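Leimen nach dem Kurs bei Tedau

Veröffentlicht am 2018-08-14, Kategorie Werkstatt

Ich habe in den letzten Wochen wieder mehr Papier geschöpft und zwischendurch Bögen geleimt. Nach dem Beitrag über die Schöpfrahmen kamen ein paar Fragen dazu, wie ich das Leimen mache. Ich schreibe es auf, so wie ich es im Moment handhabe. Im November sah es noch anders aus.

Den Anfang habe ich bei Edith Bermúdez gelernt, in einem Kurs in der Werkstatt Tedau. Wir waren zu viert und haben zwei Tage lang fast nur Baumwolle verarbeitet. Edith leimt grundsätzlich nachträglich, also den fertigen, getrockneten Bogen im Gelatinebad. Die Leimung in der Bütte, bei der das Mittel schon in den Faserbrei kommt, hat sie nur kurz gezeigt. Ich mache inzwischen beides, je nachdem, wofür das Papier gedacht ist.

Für Bögen, auf denen mit Feder geschrieben wird, bleibe ich bei Gelatine. Ich lasse sie in kaltem Wasser quellen und erwärme sie dann langsam im Wasserbad. Kochen darf sie nicht. Das Bad kommt in eine flache Wanne, die etwas größer ist als der Bogen. Jeder Bogen wird einzeln eingelegt, kurz untergetaucht und an zwei Ecken wieder herausgezogen. Danach zwischen Filze und leicht pressen. Wer zu stark presst, drückt den Leim wieder heraus, das ist mir bei der ersten Ladung passiert. Die Bögen sahen gut aus und haben trotzdem gesogen wie Löschpapier.

Mehr als 12 Bögen nehme ich pro Bad nicht mehr. Danach schwimmen Fasern darin, und die Temperatur stimmt auch nicht mehr. Reste hebe ich nicht auf. Libor Polák stellt sie in den Kühlschrank und verwendet sie am nächsten Tag noch einmal, bei mir haben sie unangenehm gerochen.

Beim Trocknen habe ich lange herumprobiert. Auf der Leine gibt es einen Knick in der Mitte, auf dem Gitter drückt sich das Muster durch. Jetzt lege ich die Bögen auf glatte Vliese und wechsle diese nach einigen Stunden. Ganz flach werden sie erst, wenn sie danach noch eine Woche unter Brettern liegen. Im Sommer reicht auch weniger, aber ich habe es nicht eilig.

Die Gelatine kaufe ich bei Covumard. Sie kommt als Granulat im Beutel zu 1000 Gramm, und der reicht bei meinen Mengen sehr lange. Für die Bütte nehme ich das flüssige Mittel von Prorketum, Artikel 1003. Auf dem Etikett steht eine Dosierung, die mir zu hoch vorkam. Mit der Hälfte waren die Bögen für Aquarell gut genug, für Tinte nicht ganz. Der Pinsel läuft sauber, die Feder franst an manchen Stellen noch aus. Das kann auch an der Faser liegen, ich hatte einen Rest Leinen dazugegeben.

Remo Fuchs hat mich gefragt, ob man den Unterschied beim Binden merkt. Ja, vor allem beim Falzen. Geleimte Bögen sind steifer und brechen eher, wenn man gegen die Hauptrichtung der Fasern falzt. Beim handgeschöpften Papier ist diese Richtung zwar schwach ausgeprägt, aber bei meinen Bögen ist sie da, vermutlich weil ich den Rahmen immer gleich schüttle. Ich befeuchte die Falzlinie inzwischen mit einem feinen Pinsel und warte einen Moment. Für ein Heft mit vier Lagen ist der Aufwand vertretbar.

Das erste fertige Heft ist an Nosipho Potgieter gegangen, die darin mit Eisengallustinte schreiben will. Der Umschlag ist aus dem dickeren, ungeleimten Papier, das ich noch von Havlíček hatte. Ihre Rückmeldung steht noch aus.

Als Nächstes möchte ich Weizenstärke ausprobieren. Deirdre Brennan hat mir ihr Rezept geschickt, mit dem Hinweis, dass man sie sehr dünn ansetzen muss und dass sie Silberfischchen anzieht. Beim Lagern werde ich also aufpassen müssen.

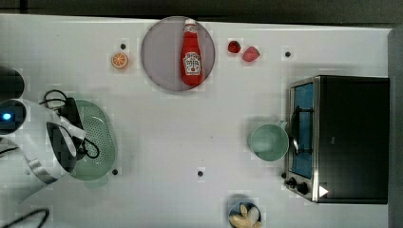
Die Probebögen dafür liegen schon bereit, alle aus reiner Baumwolle, damit ich sie mit der Gelatine vergleichen kann. Das Rezept stelle ich erst ein, wenn ich es selbst einmal durchgearbeitet habe.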